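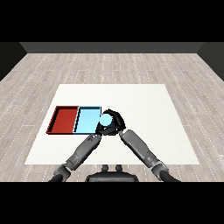
How often should you check the zero position on a two-armed machine? At the start of every working day, and again after anything has bumped an arm, whatever the manual says about it holding for months.

I say this having read a good many manuals. The one for our Gurum cell claims the joints need looking at every 1000 hours. I'd love to know where that number came from. We had drift you could see by eye at 400, and by then the left arm was setting things down off to one side of where it thought it was.

So I do my own check now, before the kettle goes on. Both arms go to the home pose, slowly, and I look at the scribed lines on each joint. The elbow should read 90 on the screen. If the line and the screen disagree, I believe the line. People who came to this trade through software tend to believe the screen, and I've stopped arguing with them about it.

Next, the fingers. Close them on nothing, open them, close them again, and listen. A dry pivot makes a small tick at the end of its travel. Cadwaladr, who made ours, sell a grease for this in a tube the size of my thumb at a price I won't repeat. I'm still using it while the warranty runs, and after that we'll see.

Then there's the simulator. Every supplier has one now. Ours is called Jimo, and I was told it would save us most of the setting up. You put two trays side by side, one red and one blue, add a ball, and let the arms reach in from the front. It's very tidy. The floor is level and the mat never rucks up. Nothing needs wiping.

I will grant it something. It's good for finding out whether two arms can get near the same spot without fouling each other. With both of them coming in at an angle towards one place, the room for the elbows goes quickly, and I would much sooner learn that on a screen than from a cracked cover. I moved our real bases 2 centimetres further apart after a morning with Jimo, and the cell has been better for it.

What I don't accept is the next step, where somebody takes the finger settings straight out of the model and loads them into the machine. The model's ball has whatever grip somebody typed in for it. Ours has been on the floor and has fluff on it. I tried the copied settings once, back in May, and spent the afternoon backing the closing force off a bit at a time until I had something I could live with. I wrote the figures on tape and stuck it inside the cabinet door.

Other bits, for anyone with the same cell:

The cable tie behind the right elbow is in the wrong place from new. Move it up a hand's width or it rubs.

Don't trust the Hedetti tray clips. Two of mine had cracked at the corner before I thought to look. A tray that can slide makes every other measurement a waste of time.

Save the old settings before you take an update. The installer says it keeps them. It kept half of mine.

I'm due to strip the left wrist next, as there's a bit of play in it that I can feel and the diagnostics can't. New bearings are on order and already late.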